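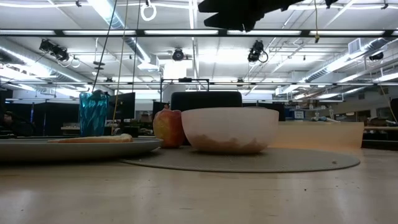 **Demonstrations for a breakfast-table task: hand guiding or remote control?**

Posted by Savita Bhardwaj

Our department is preparing a set of demonstrations for a table-clearing task and requests guidance from members who have completed similar work. The arm is mounted overhead and reaches down to the table. The objects are those of an ordinary breakfast: a plate with toast, a teal glass, an apple, and a white bowl on a round gray placemat. The apple rests directly against the bowl, and the glass stands behind the plate.

At present, two operators record by remote control, using the Silau handset. We have collected 74 demonstrations and intend to reach 300 before training. Two difficulties have arisen. First, operators hesitate above the bowl for several seconds before closing the gripper, and these pauses appear in every recording. Second, the operators do not agree on the order of objects. One begins with the apple, the other with the glass.

We would appreciate advice on whether the work should be moved to hand guiding, and whether the existing recordings should be retained.

---

**Cosimo Monti**

I would advise you to remain with remote control for this task. When a person guides the arm by hand, the person's hands and sleeves enter the camera views, and the trained policy will never see them again at run time. Hand guiding is suitable where the recording depends on joint positions alone.

With regard to the pauses, please review the camera view given to your operators. Hesitation above a bowl is very often a question of depth. We added a second view from the side, level with the rim, and allowed each operator 50 practice attempts that were not saved. The pauses became much shorter. Those that remain may be trimmed, provided that the gripper command and the images are trimmed together.

The order of objects should be set down in writing before recording resumes. In your arrangement the apple should be removed first, as it touches the bowl and is liable to roll when the bowl is lifted. Recordings that begin with the glass can be kept in a separate folder and used for single-object grasps.

---

**Santosh Bansal**

We use Plandeck and had no such problem. 300 is too few in any case. Our group recorded 2000.

---

**Madhu Sengar**

I am in agreement with Mr. Monti on the order of removal. The number required will depend on how much the layout is varied, and I would not record 2000 of one fixed arrangement. Kindly move the plate and the glass between attempts and record the starting position each time. The toast should also be replaced at regular intervals, as it breaks down with handling and the crumbs gather on the mat.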